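2026-06-17

I've been sorting the toy closet again. We moved into the place on Urmont in December, and the boxes marked "games/misc" went straight onto the closet floor and stayed there. Every time someone wanted a board game they dug through the top layer and pushed the rest back. By spring you couldn't shut the door.

I started with the easy part and pulled everything out into the hallway. Then I moved it to the big table, because sorting on the floor hurts my knees and the dog takes things. The table has had a teal-blue cloth on it for years. I like sorting on cloth. Small pieces don't roll as far, and when you're finished you can shake the crumbs and dust out the back door in one go.

My first plan was to sort by who uses what. That fell apart in a few minutes, since most of it gets used by everybody or by no one. My second plan was to sort by size, and that was worse. I ended up with a puzzle, a stuffed bear and a game of checkers in the same pile because they all fit in the same bin. What worked in the end was sorting by how a thing gets put away:

- Things that live in their own box
- Loose pieces that belong to a set
- Loose toys that don't belong to anything

The first group took no time. The boxes got stacked on the upper shelf, flat, with the names facing out. Two of them had split corners. I taped those from the inside with packing tape, which holds better than taping over the outside and doesn't catch on the box next to it. One game was missing its board completely. I kept the dice and the pawns and recycled the rest.

The second group is where the time goes. You find one piece, you think you know what it goes with, and the set is at the bottom of a bin you already closed. I put a tray out for these and didn't try to match anything until the closet was empty. I'd recommend that to anyone doing this job. Matching as you go feels efficient and it isn't, because you open every box four times.

The third group is the one I dreaded, because it's all the odd stuff. Party favors, prizes from the fair, bath toys that stopped being bath toys, one-off gifts. Nothing goes with anything. I spread these out a few at a time so I could look at each one properly and decide. 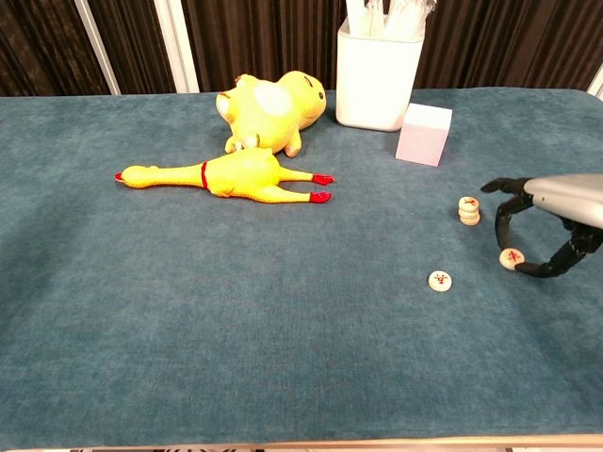 My rule for loose toys was simple. If it was clean, in one piece, and somebody in the house would notice it was gone, it stayed. The yellow rubber chicken stayed. It has a red beak and red feet and it has been in every house we've lived in, and I'm not going to be the one who gets rid of it. The chubby yellow animal stayed too. We have never agreed on what it is supposed to be. I had it down as a donation until it was taken back out of the donation bag while I was making lunch, so that settled that.

The round game pieces went to the tray with the other loose parts. Blocks are their own problem. We gave away most of ours two years ago, and single ones still turn up behind things. I started a small container for them and I'll decide later.

A lot did leave. Anything cracked went in the trash. Hard plastic toys in decent shape got washed in the sink with dish soap and an old toothbrush, then left on a towel overnight. Anything soft and squeezable with a hole in the bottom I squeezed out over the sink first. If black flecks came out, it went in the trash too. I used to try to clean those with vinegar, but I never felt sure about them afterward.

For storage I looked at a few things. I wanted lidded bins, all the same size, that would fit two deep on a closet shelf. I had some Bandara bins from the last house, but the lids had warped and they popped off if you stacked anything on them. I bought a set of 12 from Jevik. They are plain, they're clear enough to see into, and the lids click on both ends. I thought about getting the 24 set and I'm glad I didn't, because I'd have filled them.

I also bought a Grirkmont label holder kit, the kind that sticks to the front of a bin and takes a paper card. Two of them fell off the first night. I wiped the bins down with rubbing alcohol, let them dry, and pressed the holders on again, and they've stayed put so far. If you buy those, wipe the bins first. The instructions say so in very small type.

I kept the labels boring. "Cards." "Cars." "Game parts." "Loose toys." Last time I did this I made a system with colored dots, and I was the only person who knew what the dots meant. After a month I didn't remember either.

The closet now goes like this. Boxed games are on the top shelf. Bins with parts are in the middle, where I can reach them and the youngest can't. Loose toys are on the bottom shelf in two open bins with no lids. I've given up on lids for anything that gets used daily. The lids end up on the floor and then somebody steps on one.

The floor of the closet is empty, and I'd like it to stay that way, but I already know the vacuum is going to end up in there.

Still to do: there's one jigsaw I haven't dealt with. The number written on the bottom of the box is 1651, and I have no idea if that's a piece count, a stock number or something a previous owner wrote down. It came from a yard sale. I'm not counting it. I'll put it together over the winter, and if there are holes, it can go.

I also need to go back through the tray of game pieces. I got the cards matched and most of the dice, and then I needed the table for dinner, so the tray is on top of the refrigerator for now with a dish towel over it. The donation bags are in the trunk. I'll drop them off the next time I'm on that side of town.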